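Skokeo Bin Picking Kit: Set-up Guide for School and Student Teams
Section 4. Setting up the two-bin station

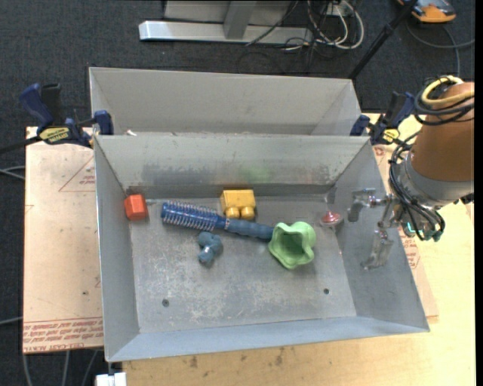 This section covers the mechanical set-up of the station, the first power-up after moving it, and the loading of objects for a practice run. Teams entering the Drelville student round must complete it before attempting Section 5 (Grasp planning). Read the whole section once before starting. Two people are needed for steps 1 to 9. One person may do the rest, with a supervisor in the room.

4.1 Before you start

Check that Section 3 (Fixing the arm to its base) is complete and signed in the team log. Switch off the arm controller at the wall. Clear the table of tools and drinks.

You will need:
Two metal bins of the same pattern
Two bar clamps
Flat sheet material to go under the bins
Hex key set
Masking tape and a pencil
The object box

Note: Acrylic sheet may be used with its protective covering left on. The covering grips the table better than bare acrylic. Printing on the covering has no effect on the set-up and may face any direction.

4.2 Placing the bins

1. Lay the sheet on the table within reach of the arm. It may extend past the bins on either side. Press on each corner in turn. If the sheet rocks, clean the table underneath and try again.

2. Place the first bin on the sheet with its long side facing the operator. This is the pick bin.

3. Place the second bin directly behind the first, with the long rims touching. This is the place bin.

4. Look along the seam between the bins from one end. The rims must be level with each other. A step in the seam can catch a finger tip when the arm crosses from one bin to the other.

5. Fit one bar clamp at each end of the seam. Turn the handles away from the path of the arm.

6. Tighten each clamp by a small amount in turn until neither bin can be slid by hand. Do not tighten one clamp fully before the other, as this pulls the bins out of square.

7. Draw a pencil line on masking tape at each front corner of the pick bin. If the bins are knocked later, they can be put back to these lines without repeating calibration.

Caution: Do not overtighten the clamps. A bent rim cannot be straightened well enough for calibration and the bin must be replaced.

Note: Scratches and cloudy patches on the bin floor are normal and do not need polishing out. Wipe off loose dirt only. If your vision program reports objects in an empty bin, see 4.6.

4.3 Cables at the wrist

8. With the controller still off, move the arm by hand through the full turn of the wrist. Watch the cable bundle. It must form a loose loop at every position and must not be pulled straight.

9. Move the gripper over each corner of both bins. The cables must stay clear of the rims and of the clamp handles. If they catch, release the nearest cable tie, feed through more slack, and fit a new tie.

Caution: Do not pull cables by their connectors. Do not let cables hang below the finger tips.

Cables that cross the floor must be kept out of the walking route. Where they have to cross it, use a cable cover.

4.4 Power-up and clearance check

10. Switch on the controller. Keep one hand at the stop button.

11. Set the speed limit to 3 per cent. Do not raise it until step 16 is complete.

12. Open the team program and load the station file. Stations supplied with the Jokari finger set use file 468. Stations with the older finger set use file 104. The wrong file places the finger tips at the wrong height and will drive them into the floor of the bin.

13. Open the gripper fully and send the arm to the HOVER position over the pick bin.

14. Lower the arm in single steps until the finger tips are level with the rim. Check the gap between the outside of each finger and the nearest wall.

15. Step the arm towards each wall in turn. The program must refuse the move before a finger touches the metal. If it does not, press stop and repeat the bin measurement in 3.7.

16. Raise the arm and repeat steps 13 to 15 for the place bin.

Warning: Keep hands out of both bins whenever the controller is on. The gripper can close without the arm moving first.

4.5 Loading the objects

17. Send the arm to PARK and press stop.

18. Choose objects for the run. For a first practice run, use a small mixed set: for example a round hairbrush, a toy building block, a cup-like item and some smaller pieces. Objects should differ in colour and in width.

19. Put the objects in the pick bin by hand. Spread them over the floor. Leave the place bin empty.

20. Let some objects come to rest near a wall or in a corner. These are the hardest to grasp, and the Drelville round always includes at least one. Do not move them to the middle to make the run easier, as the practice score will then be of no use.

21. Long objects may lie close to their neighbours. If the arm lifts two at once, record it as a double pick. Do not record it as a success.

22. Check the bin for scraps of paper, tape and packaging. Release the stop button only when all hands are clear.

Note: Glossy or see-through objects often return poor depth readings. Leave them out until the team can clear a bin of plain objects without help.

4.6 Faults during set-up

Fault: Program reports an object in an empty bin.
Action: Change the angle of the room lights or close the blinds, then record the empty bin again from the Calibration menu. Coloured objects near a wall can also show as a reflection in the metal.

Fault: Code 2636 on the controller display.
Action: Gripper not found. Switch off, reseat the wrist connector, and switch on again. If the code returns, stop work and tell the supervisor.

Fault: Fingers scrape the bin floor.
Action: Press stop. Check the station file (step 12), then check that the bin is sitting flat on the sheet.

Fault: Bins move during a run.
Action: Press stop. Return the bins to the pencil lines, tighten both clamps as in step 6, and repeat 4.4 from step 11.

4.7 Log entry

Write the station file number, the finger set and the object list in the team log before the first run. Teams using the Ahmadpour planner should also write down its version, as settings saved in one version may not load in another. Continue to Section 5.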